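Korora Ceiling Fixture for Open Ceilings

Item number: 2336
Sold by: Jaltex Lighting and Supply
Price: $334 for a box of two fixtures, tubes not included
Color: white
Use: indoor, dry rooms only

The Korora is a long and simple fluorescent fixture for rooms where the ceiling is left open. Many of our customers have an office or a laboratory in a building with visible beams, and they do not want to cover them with panels. For such rooms we recommend a fixture with a plain shape, which can hang in a straight line or at an angle and still look tidy from the floor.

The light is white and even. It is comfortable for desk work, and it reaches well into the part of the room which is far from the windows. If you have long desks, we advise you to place the fixtures along the desk and a little to the side of it, so your own shadow does not fall on the paper.
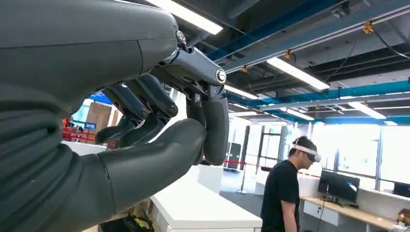 Long white fixtures under an open ceiling with blue beams.

Mounting

The fixture can be fixed directly to a beam or it can hang from two steel wires. The wires are in the box. Brackets for beams are ordered separately, please tell us the width of your beam when you write. If the beams are painted, we suggest to put the felt strip between the bracket and the paint.

Other cables of the room should have their own clips and should not be tied to the fixture. The connection to the power must be made by an electrician.

Cleaning and tubes

Switch off the power and let the tubes cool down. Wipe the housing with a soft cloth, slightly damp, and dry it after. In rooms with an open ceiling the dust collects on the upper side, which you do not see from below, so please clean there also when you change the tubes.

Delivery

Orders leave our warehouse within 8 working days. In December it can take longer. The box is long and needs two persons to carry it up the stairs, and the driver delivers only to the entrance of the building.

Customer comment

"We replaced the old lamps above the desks and kept the ceiling as it was. The instructions for the wires were a bit short, but Jaltex answered my question on the same day." Nabila El Sherbiny

For questions about beam brackets or larger orders, please write to Latifa Badawi in our sales office and mention the item number.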